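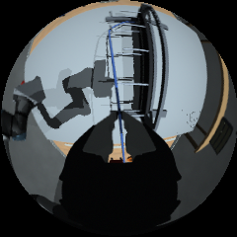
We've finally got a number. After a summer of back and forth, the workshop at Stustthorpe has 148 thousand pounds set aside for automating the cable bench, and I've been given the nod to share a bit about where it's going.

If you've not been following along, cable work is what we do most of and what we're slowest at. Boxes and brackets are easy, you pick them up and they stay the shape they were. A thin cable flops about, and getting one to go where you want past a rack with prongs sticking out of it is fiddly even for people who've done it for years! So the plan is two arms on one table, and we're doing it all in simulation before we spend the big money.

The simulation licence came out of last year's pot, so it doesn't touch the new figure. Of the 148, the arms and grippers take 87. I did wince at that, but Kamarul Lubis got three quotes and the one from Boltivell was the only one with training and two years of servicing thrown in. Another 20 goes on the table, guarding and electrics, and 14 on cameras and lighting. That leaves 27 thousand, which Kamarul wants to keep back for spare fingers and whatever we've forgotten (there's always something, last time it was the compressor).

The fingers are where I'd have spent more, if you're asking. The wedge-shaped ones we're using in the simulation grip a cable nicely between the flat faces, but they hide a fair bit of what you're trying to look at when the view is from the wrist. Maya Sayegh reckons a slimmer pair would sort it and has asked Twal for a price. I'd like a second fixed camera over the table as well, and we're still arguing about that one. It might come out of the spares money. Kamarul has not agreed to this.

Flovville, our sister site, are watching closely as they'd want the same set-up the year after. They've asked us to write down every part number as we go, so if you order so much as a bag of cable clips for the bench, please put it on the shared sheet.

The order for the arms should go in during October, with delivery in the new year if the lead time holds. Before then Maya is running a drop-in at the bench at 2 pm for anybody who'd like a go at driving the simulated arms. Bring your own tea, and let her know if you're coming as there are only two sets of controls.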